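4.2 Looking after the gripper on the Ludari cell

Figure 3. Wrist camera view on the Ludari cell: the gripper closed on the wall of a light blue plastic cup lying on its side.

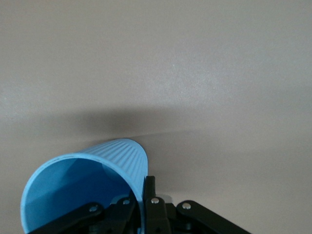

I should say up front that I never planned to write a maintenance section. Most papers in our corner of the field give the hardware one paragraph and move on, and our first draft did too. Then Léonie Aubert read it and asked how often we had to stop and fix things, and I had to go dig through the cell's notebook to answer her (it's a real paper notebook, with coffee on it). So this part is longer than it used to be.

The cell ran for 41 days of data collection. In that time we logged 1158 grasp attempts, all on cups, bowls and small tubs, and 13 stops that needed somebody to put a tool on the machine. I only count a stop if we powered the arm down. Wiping the camera lens or nudging the table back against its blocks doesn't count, though we did plenty of both.

The biggest share of those stops, by far, came from screws in the finger linkages working loose. The gripper opens and closes through flat black link bars, and every pivot is held by a small screw. When one backs out even a little, the finger gets some side-to-side play, and the first place you notice it is at the tip. On a box you might never care. On the thin wall of a cup it's a real pain, since the tip has to land on a narrow strip of plastic and stay there while the fingers close.

We tried tightening harder, and I don't recommend it! The pivots bind, the motor current climbs, and the finger closes in little jerks. Valentin Hervieu finally talked me into doing it properly: take each screw all the way out, clean the threads, put on a drop of medium threadlocker, run it down until the link just stops wobbling, then back it off a hair and leave the whole thing alone overnight. After we switched to that routine we had only two more loose-screw stops for the rest of the study.

The wrist camera was the other thing that ate our time. It sits close to the fingers and looks down past them, so the linkage always takes up the bottom part of the view (see Figure 3). That's fine as long as it takes up the same part every day. If the bracket slips, the fingertips show up somewhere else in the image and the policy starts missing to one side. It took us an embarrassingly long time to figure this out the first time, and I spent most of an afternoon blaming the lighting.

What we do now is dull but quick. Before each session we close the gripper on nothing, grab one image, and lay it over a reference image from 6th March, the day of our last full calibration. If the fingertips line up, we go. If they don't, we loosen the bracket, bring it back by hand while somebody watches the overlay, and tighten it again. We also look at the screw heads while we're at it. They're shiny against the black links, so they make handy landmarks, and comparing them with the reference tells us whether it's the camera that has moved or a link. When everything shifts together, it's the bracket. When one screw head has wandered off by itself, it's time to get the driver out.

A few words on cups, as they shaped how we set the closing force. A cup lying on its side gives you a curved wall that wants to roll, and if you squeeze too early it simply scoots away over the tabletop. We ended up with a slow close and a low force limit, set the same for every object in the study. Abilio Escobar argued for a separate setting per object and he may well be right, but I wanted one number I could check in the morning and then forget. The cost is that heavier tubs sometimes slipped during the lift. Those attempts are counted as failures in Section 5, and we did not rerun them.

One thing I'd change next time is the cable. Ours comes off the back of the gripper and loops once around the wrist, and with the arm turned far to one side it pulls on the connector. Two of the 13 stops were traced to that. We fixed it with a longer loop and a strip of hook-and-loop tape, which has held up since June, but a proper strain relief would be better and I've already ordered one for the second cell.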